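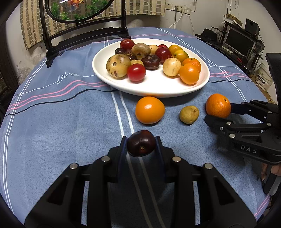 The Fruit Table

Home > Gallery > Kitchen and Table
Posted 28/06/2026

Welcome back to the kitchen corner of the site! If you've been here before you'll know I have a weakness for a plate of mixed fruit. I like it more than flowers on a table (flowers drop bits in the butter) and it gives people something to pick at while they wait for the coffee. So this little gallery is all about the round table, the big white oval plate and whatever ended up on it or next to it.

The plate first, as I get asked about it a lot. It's from a secondhand place in Flusthorpe, I paid $12 for it, and I carried it home on my lap with a sweater wrapped around it. It has a raised rim with a good shine on it, and small round fruit is so much happier on a plate with a rim! I used a flat wooden board for years before that and spent half of every lunch crawling under chairs after plums. The oval shape is handy too. On a round plate everything slides into one heap in the middle, but on an oval you can push the fruit back along the far rim and leave the front bare, and then the white does a lot of work for you. The oranges even throw a bit of their color onto it when the light is strong. I love that. I could look at that for a silly amount of time.

Now the mix. My sister-in-law Razia is a one-kind-of-fruit person, a bowl of apples and that's it, very elegant, and I can't do it. I want the reds next to the yellows, something nearly black tucked in along the back, and a few of those brownish, speckled, wrinkly ones that look like not much on their own. The wrinkly ones are what make the shiny ones look shiny. If everything on the plate is glossy it starts to look like a shop window.

A few things I do, more or less in this order:

Big pieces go down first, toward the back and the sides. A large yellow-tan one is perfect on the left, with something bright red right up against it.

Ovals come next, near the rim. They roll in one direction only, so once you've worked out which way that is you can trap them behind something heavier.

Then the little ones go in the gaps. I let some of them half disappear. You find them later and it's a nice surprise.

Mandarins last, always. I move them four or five times before I'm pleased, and some of them end up in front of the plate on the cloth and stay there.

Which brings me to the cloth! It's the blue one, with the look of old denim, white stripes in pairs and thin pink ones going the other way, and the word "love" printed along one of the stripes in joined-up writing. Baiba thinks it's corny. It is a bit corny. But orange on that blue is about the best thing that can happen on a table, and it hides coffee drips like you wouldn't believe, so it's staying. I do wash it on cold and hang it by the long hem, and I iron it from the back when I iron it at all.

Every so often everything comes off the plate and gets spread out on the table. I do this to go through it all and find what has to be eaten today, what can wait, and what should go in a pan with sugar. It's also the moment when you discover what has been hiding in the fruit. Tarmo puts things down wherever there's a space, and I gave up fighting about it. Potatoes, tomatoes, it all gets mixed in. I quite like a potato in there, to be truthful, the pale skin looks lovely beside a tangerine. 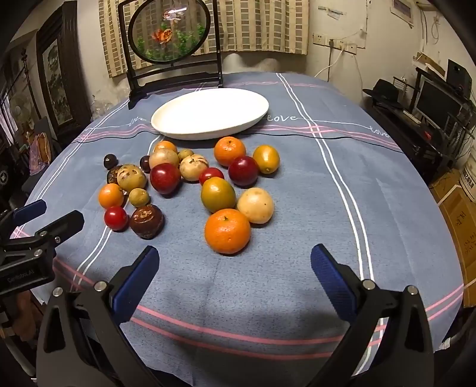
All out on the "love" cloth, tangerine at the front, potato just behind it. The oval plate is empty at the back.

I like the spread-out version nearly as much as the full plate. The plum looks so much darker when it has some blue around it, and that greenish-yellow one would vanish completely in a heap. Cherry tomatoes count as fruit in this house, by the way. I've had letters.

If you want to try a table like it, go for small things and lots of different skins, and don't match your sizes. Sandrine Besnard wrote in to say she does hers on a tray so she can carry the whole lot out to the porch, and that sounds like a great idea if your tray has a lip. Mine doesn't, so I'm looking for one (oval again, if anybody sees one near Flusness, please drop me a line).

The next set goes up in September, when the pears are in and I can finally get the brown pitcher out again. Jam jars and labels are on the next page, and the older table photos are still under Kitchen and Table.

Back to top | Next gallery: Jars and Labels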